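Setting Up a Play Food Tray for Little Ones

13 May 2025
By Chunhua Jia

If you have been given a big bag of play food and have no idea what to do with it beyond tipping it on the floor, pull up a chair. I have been setting out trays for the toddler mornings at the Kedgate hall since November, and before that I did the same thing at my own kitchen table for my son Wei, who at one stage would only eat his real lunch if a toy sausage was allowed to sit beside it. I've made every mistake going, so you may as well have the benefit of them!

The first thing to say is that you need far less than you think. The bag I bought second-hand in Burport had 104 pieces in it (I know, because the label said so and Wei and I spent a wet afternoon checking) and for the first few weeks I put the whole lot out. What happened was what you would expect. The children swept it from one side to the other, sat in it, and wandered off to the sand. These days most of it lives in a cupboard and only a few bits come out at a time.

So, to begin, choose your surface. A dark one is lovely if you can manage it, as bright plastic shows up so well against it and small eyes can find things straight away. An old black tray will do, or a bit of dark cloth pulled tight and tucked under. A raised edge all round is a great help with anything that rolls, and with play food nearly everything rolls, usually under the fridge.

Next, put down one plate. Just the one to start with, and make it a plain colour. Set it a little way back from where the child will be, somewhere near the middle, so there is a bit of a journey to be made with each piece. I used to put the plate right under their noses and the game was over in a blink. With some space to cross, they have to look, pick up, carry and let go, and that letting go is much harder than we grown-ups remember.

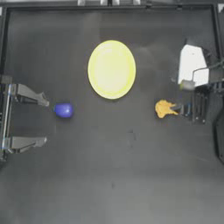

Then comes the food itself. Two pieces are plenty for a first go, one to the left of the plate and one to the right, so that both hands get a turn. I like them to be as different as I can find, in colour and in shape. Something smooth and rounded slips about and wants a proper grip, while a lumpy, uneven piece can be got hold of any old way. If your child always reaches with the same hand, don't fuss over it, simply swap the pieces over next time and see what they do.

Please don't worry about the colours being right, either. Toy makers have their own ideas about vegetables, and so do children. One little girl at Kedgate served me a pretend dinner every week for a whole term and told me it was "blue soup" whatever was on the plate, and I ate it all up and asked for more.

Once the first two have been served, you can offer a small challenge. Ask for one of them by name, or by colour if the name is up for debate. Ask for it to go on the edge of the plate, or right in the middle. When that gets too easy, bring out another piece or two, and stop at 5 on the tray. Past that I find they go back to sweeping.

A word about washing. Hard plastic pieces can go in a bowl of warm soapy water, and I give mine a rub with an old toothbrush, then lay them on a towel overnight. Give any hollow ones a good shake, as water creeps in through the tiniest hole and comes out again on somebody's sleeve. Check for cracks while you're at it, and keep anything small enough to swallow well away from the under-threes.

For storing it all, I gave up on the big bag and moved to 4 shoe boxes, sorted by colour because that is how Wei likes it. Whatever comes out goes back in the same box, and putting away has become a game in itself. On a good day it lasts longer than the dinner did.

Comments

Chiyo Uchida
We tried this after lunch with my grandson and he carried the same pretend bun to and fro for ages, talking to it all the while. Moving the plate further back made such a difference. Thank you, Chunhua!

Fedden mum
Do you find wooden food works as well? Ours is all wood and rather heavy.

Chunhua Jia
It does, and it makes a very satisfying clonk. I would put a tea towel under the plate if anyone is asleep next door. Only wipe it over though, don't soak it.

Fedden mum
Wish I'd read that before bath time. The carrot has gone furry.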